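Birsen Gezer, Gitau Mussa and Emiko Kubo
February 23, 2019

3.2 Setting up and looking after the gripper pair

Garment work is a wonderful way to find out how well a pair of grippers has been set up. A rigid part will forgive a jaw that closes a little late. A T-shirt will not, and the error shows up right away as a skewed hem or a dropped corner. We set up the Rundus pair on an ordinary bed in the Skellalbridge rooms, and the routine below is the one we settled on in January.

Each unit is powered on alone first, with its jaw open, and then the two are started together. We check jaw travel with no cloth, then with one layer of cotton, then with a gathered hem. The gathered hem is by far the most useful of these. It fills the jaw unevenly, and any play in the clamp can be felt by hand at the far end of the cloth.
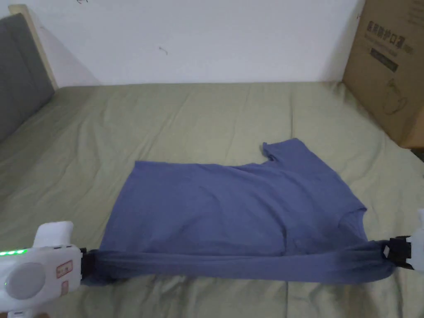
Closing force was tuned in steps of 20 counts on the controller scale, starting from 300. At the starting value, thin cotton crept out of the left jaw whenever the right one pulled first. One step up helped, and 325 turned out to be a very happy place to stop -- firm enough for a hem, gentle enough that Kubo's oldest shirts came back without pinch marks. (The last small step was made by hand.) Both jaws now use the same value, and we were delighted to be able to drop the separate left and right tables entirely.

Lint is the main enemy. It packs in behind the jaw pads and slowly shortens the travel, so the closing point drifts over a long run. We brush the pads after every 4 garments and wipe them with a dry cloth at the end of the day. Mussa also checks the screws on both housings before the first run.

The last check before a run is alignment. The units are brought to rest over the sheet with their claws turned inward, and the gap between them is compared by eye with the previous setup. 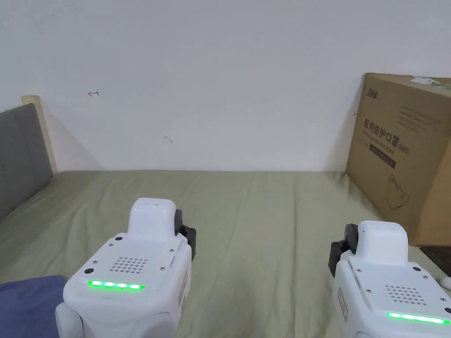
Figure 4. The two gripper units over the bed, claws facing inward across the gap. The green LED strips are lit on both.

If one claw sits higher than the other, we loosen its mount, level it and repeat the gathered-hem check from the start. The whole routine is quick once learned, and Songül Aydoğan, who had never handled the pair before, completed it from the written notes alone. We have since added her corrections to those notes, mostly on the order in which the mount screws should be tightened.

Last updated by Z. Kocabaş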